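Storing small figures: baskets, mats and a change of method

The animal shelf at home had reached the point where taking one figure down meant knocking over three others. I had been putting off doing anything about it since November, mainly because the last attempt (stacking plastic drawers, all the same size) was a failure. The drawers were too deep. Anything small went to the bottom and stayed there, and the legs of the larger animals caught on the runners.

The new method uses open baskets, one for each group: farm, woodland, sea, cold climates. Shobha Marar suggested it after reorganising her own shelves in Claltcombe. Her argument is that a lid adds a step, and the step gets skipped. I have kept to her scheme with two changes, described further down.

First, the working surface. I sort on a soft mat laid over a table. A bare tabletop is hard on painted feet and ears, and a figure that tips over on it tends to slide. The mat should be a plain colour. I tried a patterned one once and spent a long time looking for a grey mouse on it. Blue is good for pale figures, which is the group I started with. 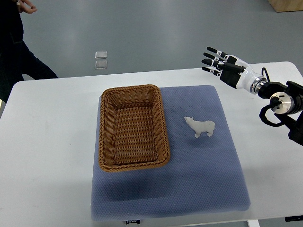 Polar bear and empty basket on the blue mat, before sorting.

The basket needs a flat base and sides that slope outwards a little. Straight sides are more efficient on paper, but they leave less room for fingers, and you end up tipping the whole thing out to reach one animal. A thick rim also helps, as it gives you something to grip when the basket is on a high shelf. I looked at a wire version from Stodeck and decided against it. The gaps were wide enough for a hoof to go through.

Woven baskets have two faults. Dust collects in the weave, and loose ends can scratch. For the dust I use a dry paintbrush, the 36 mm sort sold for skirting boards, and work along the weave before anything goes in. For loose ends, run an old pair of tights over the inside. Wherever it snags, trim the end with nail scissors.

Now the two changes. Shobha lines her baskets with felt. I don't, because felt holds fluff and pale figures pick it up. She also stores everything on its side to save height. I stand the four-legged ones up where the depth allows, as they are easier to identify from above and the thin legs carry no sideways load.

Figures should be lowered in by the body. Don't hold them by the legs or ears, and don't drop them the last bit of the way – most of the chips in my collection are on noses. 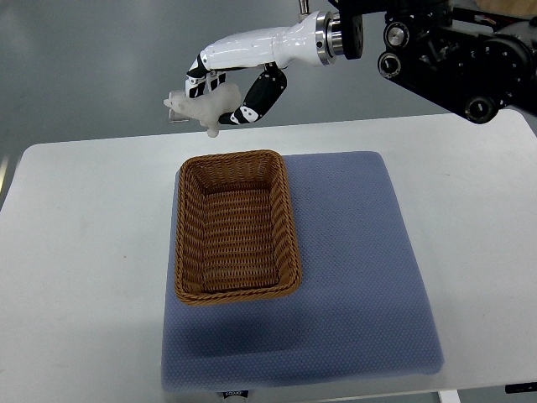
Pale animal figure held over the basket.

I limit each basket to 12 figures. Beyond that they start leaning on one another and the paint rubs. If a group is larger it gets a second basket, labelled with the same word and a number. Labels are plain card tied to the rim with string. Adhesive ones don't stick to weave for long.

Nithin Amin asked in the comments last time whether clear boxes would be better for display. For display, yes. For figures that are taken out and handled most days, I would still use a basket. The sea group is next, and the octopus will need a wider one than I have at present.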